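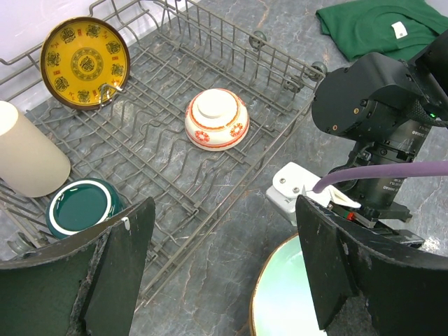 Shared Kitchen Walk-Round, Pavdale Building
Checked 2018-11-20. Form supplied by Lockwood, comments by the inspector.

1. Fire extinguisher present and in date
Yes. Tag reads in date and the pin is in. It hangs behind the door, so with the door open you would not find it in a hurry. Lockwood's form has no box for that, so I am putting it here.

2. Fire blanket within reach of the stove
Pass, barely. The pull tabs had been tucked up inside the case to look tidy. Pulled them back down.

3. Smoke and heat alarms tested
Heat alarm sounded on the button. The log says it has been tested every week at the same minute past the hour, in the same pen. I don't believe the log. Marked as "tested today" only.

4. Refrigerator temperature
Limit is 40 degrees F. The door display said 38, my own thermometer on the middle shelf said 40 after a proper wait. That is a pass with nothing to spare. Recheck in December, and please use a real thermometer – the display shows what it is set to, as far as I can tell.

5. Hand washing
Soap yes, paper towels yes, hot water slow to arrive. The sign over the sink asks for 20 seconds. I doubt anyone gives it eight.

6. Dishes air-dried, bowls and cups upside down
Pass. Dish towels are still in use, whatever the notice says. If they stay, they need to go in the wash every day.

7. Cleaning products stored away from food
Fail. A jug of Pristex was on the same shelf as the cooking oil. The label on the jug claims it is "safe around food areas," and I was told that settles it. It doesn't. Move it to the low cupboard and put the latch back on.

8. Electrical cords and outlets
4 outlets tested on the counter side, all trip correctly. The toaster cord has a kink near the plug. Taken out of service. Someone will say it has been fine for years.

9. Floor and exits
Back exit opens fully. Mat at the threshold curls at one corner. Tape was tried before and is no answer – replace the mat.

10. First aid kit
Seal broken, burn gel missing, plenty of bandages. The contents card inside is signed as complete. Restock and sign a new card after looking in the box, please.

11. Earlier repairs closed out
Skivotlow job 338 (hood fan filter) is listed as done. The filter I pulled was thick with grease. Reopened.

Result: conditional pass. Items 7, 8, 10 and 11 to be put right before the December visit.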